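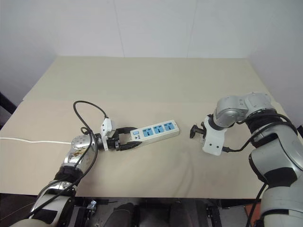

Flilix, the little bakery and lunch counter on the Carnness side of the bridge, is moving to a completely gluten-free kitchen in June, and if you've ever stood in that shop breathing in the smell of the cheese rolls and knowing perfectly well you couldn't eat one, you'll understand why this is happy news in my house. The bakery announced the change on a handwritten sign in the window and then, a few hours later, in its email newsletter, which is where most of us read it with our morning coffee. They're keeping the homey feel, too, and I'm so glad. A pale cream cloth over a beige tabletop, with a soft fold still showing across it, is the kind of setting I like best for soup and a warm roll, and the newsletter promises plain cloths on the lunch tables all summer long.

For those who haven't followed along, Flilix has been baking a small gluten-free line for years, but only one morning a week, and always in the same room as the regular flour. The staff were good about saying so. There was a card next to the register that explained the shared mixers and the shared ovens, and plenty of customers with celiac disease read that card, said thank you, and bought a cup of tea instead. (I'm one of them, and I've had an awful lot of tea there!) From June on, no wheat, barley or rye will come through the back door at all. The old mixers have been sold to a bakery in Pornstead, the wooden counters are being replaced, and the ovens have been taken apart for a cleaning that the newsletter described as "long overdue and not very glamorous."

The push came from customers as much as from the bakers. A sign-up sheet went out by the register last fall asking who would buy gluten-free bread every week if it were baked in a safe kitchen, and by the time the sheet came down it had 717 names on it. That's a lot of sandwiches for a place the size of Carnness. Quite a few of the names came from Pornstead and from the farms in between, and a good many belonged to people who don't avoid gluten themselves but cook for somebody who does — grandparents, mostly, going by the notes they left in the margins.

The bread itself has taken most of the winter. The bakery says it went through 37 versions of the sandwich loaf before settling on one, and the people who tasted the early ones have been very kind about it. The finished loaf is made with brown rice flour, sorghum and a little potato starch, with psyllium husk doing the work that gluten would normally do. It's baked at 400 degrees in a covered pan for the first part so the steam keeps the crust from setting too early. I tried a slice at a tasting last month and it bent without cracking, which anyone who has packed a gluten-free lunch will tell you is nearly a miracle. Toasted, with butter, it was lovely. Cold, with nothing on it, it was a touch sweet for me, but my neighbor liked that part best, so there you go.

The lunch counter is changing along with the bread case. Flilix is working with Higuchi, the noodle maker whose packets you may already know from the refrigerated shelf at the grocery, to bring in fresh noodles made from pure buckwheat. A lot of buckwheat noodles have wheat flour mixed in (it's well worth turning the packet over, as I learned the hard way at a potluck), but the ones for Flilix will be buckwheat and water and that's all. They'll go into a chicken soup with ginger and scallions, and into a cold salad with cucumber and sesame once the weather turns properly hot. Higuchi will make them on a separate line and deliver in the morning, before the shop opens.

There will be two other soups every day, a vegetable one and whatever the cooks feel like making. The vegetable soup is the same carrot and white bean soup they've always had, thickened with potato now where it used to be thickened with flour, and at the tasting most of us couldn't tell. The broth is made in the shop overnight from roasted bones and onion skins and simmered until morning. It'll be sold by the jar as well, which should please those of you on grain-free or low carb plans who have been asking for something beyond tea.

A word about that, as the question came up more than once at the tasting. A gluten-free kitchen isn't a grain-free kitchen, or a dairy-free one. The bakery uses butter, milk and eggs every day, and almonds in two of the cookies. Oats will be on hand too, from a supplier that grows and mills them apart from wheat, but some people with celiac disease don't do well with oats of any kind, so anything containing them will have a green sticker on the shelf and on the bag. If you have several things to avoid at once, as so many of us do, the binder of ingredient lists will be kept by the register where you can flip through it yourself without feeling you're holding up the line. I can't say enough nice things about that binder. It's in big print, and it lists brands.

Prices are always the sore spot with this kind of baking, and Flilix has been frank that they won't match the old ones. The sandwich loaf will cost more than the wheat loaf did, though a bit less than the gluten-free loaf has been up to now, thanks to bigger flour orders. Rolls will be sold singly as well as by the bag. Day-old bread will be half price after 3 in the afternoon, sliced and bagged for the freezer. I'd suggest putting a little parchment between the slices before you freeze it — they come apart so much more easily when you're half asleep and want toast.

Not everyone is thrilled, of course, and it would be silly to pretend otherwise. The sourdough has its loyal fans, and the last few weeks have brought a certain amount of sighing at the counter. The good news for them is that the bakery in Pornstead that bought the mixers has also been handed the sourdough starter and the recipe, and plans to bake it under the same name. It will be carried at the Carnness grocery too, so there's no need to drive over the hill for it. The cinnamon twists are another matter. The bakers haven't found a gluten-free version they like yet, and they'd sooner leave the spot in the case open than fill it with something dry. They're still working on it, and I have offered my services as a taster.

The shop will close for the last part of May while the new counters go in. Regular customers with punch cards can keep using them afterward, and any free loaf you've already earned can be traded for one of the new ones. Special orders for birthday cakes will start up again in the second week after reopening, with vanilla and chocolate to begin with and a lemon layer cake to follow when the bakers are happy with the crumb. Please give them plenty of notice on cakes, especially if you need one without eggs.

On opening morning there will be soup from eleven o'clock, bread from seven, and small tasting plates on the counter for anybody who'd like to try before buying. Bags and jars will be provided, but you're welcome to bring your own lidded jar for broth so long as it's clean and made for hot liquids. The one thing they do ask is that you leave outside food at home, even a granola bar in a little one's hand, now that the whole room is meant to be safe. There's a bench out front for finishing snacks, and it gets the sun until noon.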